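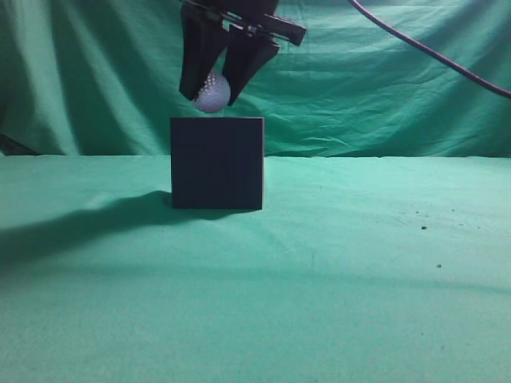
Golf ball, dark cube.

Medent wants 228 a month for its new "performance studio". The old gym was 14 and had more racks. Same town, same car park.

Went to the open evening on Sunday. They're on about franchising now -- Louro next, then Kitotico. Asked how many members have stayed past 2 months. Got a leaflet.

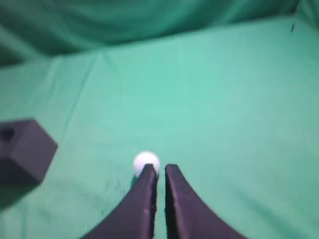 And the leaflet says 2,000 "transformations". Of whom? Since when? I'd want to see that list before I signed anything -- and the cancellation terms.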